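Do we really need to flush smarter?

My water supplier, Hetside, has sent me another letter. It comes with a leaflet, a shower timer in the shape of a duck and an offer to have a man round to tell me how to use less water. I have nothing against using less water. I do wonder who worked out the sums.

The leaflet says a household like mine could save £499. It doesn't say over how long, and I read it twice, both sides. If it's a year, that is more than my whole bill, so presumably they'd be paying me. If it's over the life of the bathroom then fine, but my bathroom has been here since before I was married and shows no sign of dying.

I rang to ask. After 15 minutes of pan pipes I got a polite young man who said the figure was "up to". Up to from what? He didn't know. He offered to send me a second duck.
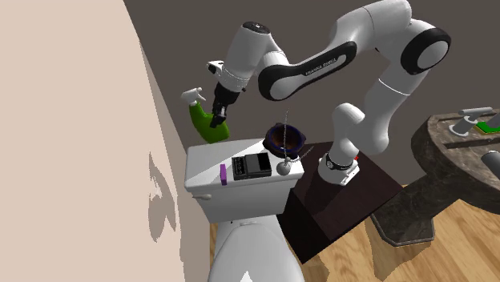 My neighbour Tineke Stevens went the whole way in March and had a new dual-flush toilet fitted, a Dramier, with the two buttons on top. Small button, big button. She was very pleased with it for a week. Then she noticed that most people who visit press both at once, or press the small one, wait, and press the big one. I did it myself. I have never met anyone over forty who is sure which is which.

There's also the matter of the valve. The old siphon in my cistern either flushes or it doesn't, and when it isn't flushing it isn't using any water. The newer drop valves sit on a rubber seal, and when grit gets under that seal they dribble into the pan all day and night. Tineke's has done it once already. Her plumber, Weidong Feng, reckons leaky valves are a good part of his living now, and he didn't sound sorry. I'd like to see that in the leaflet, next to the £499.

I'm not saying it's all nonsense. I turn the tap off while I brush my teeth. I have a water butt, and the beans get that and nothing else unless it's been dry for weeks. But a pipe was leaking at the bottom of our road for almost 20 days last summer, running down the gutter past my gate, and I reported it 3 times. You could have filled a lot of cisterns.

The man is coming on Sunday. I've said yes, mainly so I can ask him about the pipe.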